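Food Handling and Kitchen Practice
Unit 3: Buying, storing and using fresh fruit
Gurville Adult Learning Centre

Read this before the June session. Bring your own copy, as we will fill in the storage chart during the class.

1. Ripening

Fruit goes on living after it is picked. It takes in oxygen, gives off carbon dioxide and slowly uses up its own sugars and water. Keeping fruit cool slows all of this down.

For kitchen purposes we split fruit into two groups. The first group carries on ripening after picking: bananas, pears, apples, peaches, plums, mangoes, avocados and tomatoes. The second group does not: grapes, cherries, strawberries, raspberries, oranges and lemons. A hard pear will soften in a bowl. A sour strawberry stays sour, however long you leave it.

Fruit in the first group gives off ethylene, a gas that speeds up ripening in whatever is next to it. A ripe banana in a paper bag with a hard avocado will bring the avocado on. The same gas turns broccoli yellow and makes carrots bitter, so keep apples out of the vegetable drawer.

2. Buying

Weigh the fruit in your hand. A heavy lemon has more juice than a light one of the same size. Smell melons and peaches at the stem end. Colour is a poor guide for oranges, which can be ripe while the skin is still partly green.

Turn punnets over and look at the base. Juice stains mean crushed fruit underneath, and mould spreads quickly from one berry to the next.

3. Storage

Berries and cherries go straight into the fridge, unwashed. Wash them when you are ready to eat them. Grapes keep best on the stem.

Pears, peaches and plums stay out until they give slightly near the stalk, then go in the fridge. Most will hold for about 3 days after that.

Bananas stay out. The skin blackens in the fridge, though the flesh is usually fine for baking.

Citrus keeps for a week at room temperature and longer in the fridge.

Cut fruit of any kind must be covered and chilled. Throw it away if it has been left out on a warm day.

4. Washing and cutting

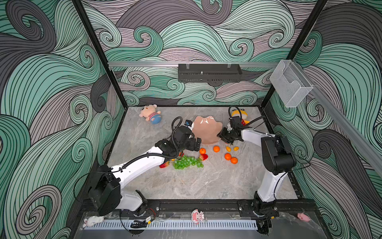 Use cold running water and your hands. Soap is not needed and can soak into the skin. Firm fruit such as melon can be scrubbed with a clean brush, and should be, even though you don't eat the rind. The knife carries dirt from the outside to the inside.

Use a board that has not had raw meat or fish on it. Dry the fruit before cutting so that it doesn't slip.

Apples, pears and bananas brown once cut. Lemon juice slows this, and so does a bowl of cold water with a pinch of salt. Rinse before serving.

5. Before next time

Choose one fruit from each group and keep both at room temperature. Write down how they feel and smell each morning. Stop when either one shows mould.

Reading: the Skokcombe booklet, sections on chilling and on dried fruit. Copies are at the front desk.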